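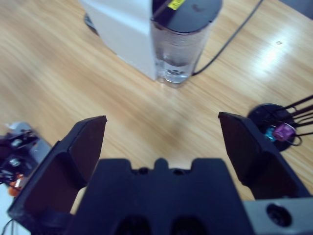
Good practice for arms that share a table with people
Speaker notes, April
By Intan Tjoa
14 comments | 98 shares

Slide 1. Start without the title slide. Say who I am, say I run bench safety at Drulley, and go straight in. The talk is 3 rules. Questions at the end, except about wording, which people can shout out as we go.

Slide 2. Why small tasks need written rules. Making coffee, sorting mail, putting a lid on a jar. Teams write pages for the big welding cell and nothing for the arm on the table. At Samonte we logged 2,011 tabletop runs and read every stop report. Most stops had to do with what was on the table before the arm moved.

Slide 3. Rule one: the start pose. Gripper open, nothing in it, a clear gap to the first object. Write it down with the task name. If the operator can't tell from the wrist view that the fingers are open, the run doesn't start. Pause here and let them look at their own checklists.

Slide 4. Rule two: cables and liquids. A power cord across the work surface counts as an obstacle, same as a box. Mark it on the layout sheet or route it off the back. Anything with a water tank gets its own line on the sheet: how full, which side, lid on or off. A clear tank is hard for some depth sensors -- say so on the sheet. Don't trust the map for it.

Mention that a capsule stand is a bad first target. Thin wire rods, shiny capsules. Maltala moved theirs to the end of the test order and I'd do the same.

Slide 5. Rule three: who may reach in. One named person per run. Everybody else keeps hands off the table until the arm is parked and that person says so out loud. Herunow uses a card on a lanyard. A card is fine. A light is fine too, if people look at it.

Slide 6. Wear. Finger pads get checked every 1,000 cycles, or sooner after a drop. Log the check even if nothing changed. Someone will ask why 1,000. It is our house number, and they should set their own from their own logs.

Slide 7. What we still argue about. Glossy tabletops and glare: do we ask for a mat, or leave it to the site? I lean toward a mat. Ask for a show of hands, then move on -- this one ate ten minutes last time.

Slide 8. Leave the layout sheet on screen during questions. Paper copies are by the door.

Contact: Intan Tjoa, Drulley bench safety | © Drulley | Back to top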